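Gangate Automation Forum > Purchasing and Planning > Second arm or better fingers?

jokabe
We have money for one change to the bench cell this year and I'd like opinions before I send the request up. Option A is a second set of arms so two people can work in parallel. Option B is to keep the pair we have and spend on fingers, pads and wrist cameras. The quote for option B from Drultbridge came in at $3529, shipping included. Option A is several times that.

Current work is soft goods: pouches, zippered cases, mesh bags. The wrist view on the present fingers is below. Flat fabric with a bound edge is where most of our cycle time goes.

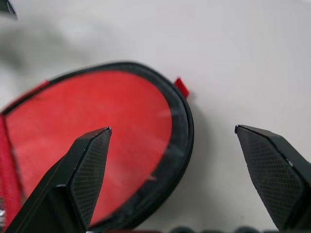
Posted by jokabe (Junpei Okabe) on 11 June 2020

Fingers are the pointed type with cross-hatched pads. They do well on straps and tabs and less well on flat mesh. Pads are a consumable for us and I have them budgeted at 8 sets a year.

raetsep_j
Option B. A second pair of arms gives you twice as many grippers that don't like flat mesh. Does the $3529 cover mounting plates? Drultbridge listed those as a separate line when we bought in March.

jokabe
Plates are included. Calibration is not.

shiuli_k
I disagree with raetsep_j. Pads are cheap and can come out of the operating budget at any time. Arms can't. If the capital window is open now, use it for capital. We did it the other way and waited 3 years for the next window.

Also check what the quote means by "camera." Ours arrived with no cables.

raetsep_j
That only holds if the arms would be busy. What is the utilization on the existing pair?

jokabe
77 percent of staffed hours over the last quarter. The rest is resets and laptop time. The bench is set up for two-handed tasks, so splitting the pair is no use to us. Typical layout, one gripper at the pouch and the other on the paddle case:
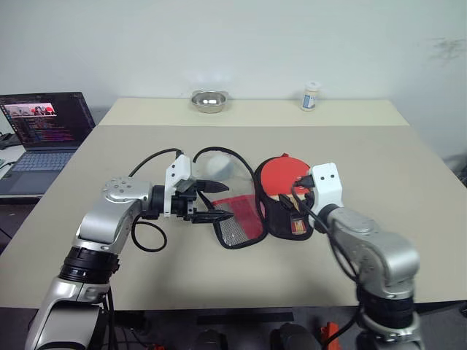
Bowl and bottle at the back belong to other tasks and can stay where they are. What I can't do is put another pair of arms on that table. Option A therefore also means a second table, a second laptop and floor space, and none of that is in the quote I have.

shiuli_k
Then your option A number is wrong and you should fix it before you compare anything. Add the table, the laptop, power and an enclosure if your site requires one. I would still ask for it. Put B in the same request as a fallback line.

kmatsuda
Two points on the hardware.

1. Cable routing. Your loops hang loose around the left wrist. Budget for clips or a sleeve whichever way you go. It is a small amount and it gets left out every time.

2. Finger geometry. A pointed tip is fine for getting under a binding. For flat mesh I would want a wider tip and a softer pad. Ask for samples before committing. Tileo sent us three durometers at no charge.

raetsep_j
Agree on samples. Don't agree on wide tips if the same fingers also have to go into the mouth of a case. You lose clearance on both sides.

kmatsuda
Depends on the case. Measure the opening with the paddle in it.

jokabe
Will measure. Revised plan: B as the main request, with A fully costed as an attachment – table and laptop included. Samples requested from Tileo. Does anyone have a figure for calibration by an outside party?

shiuli_k
We do it in house. Allow a full day for each arm the first time.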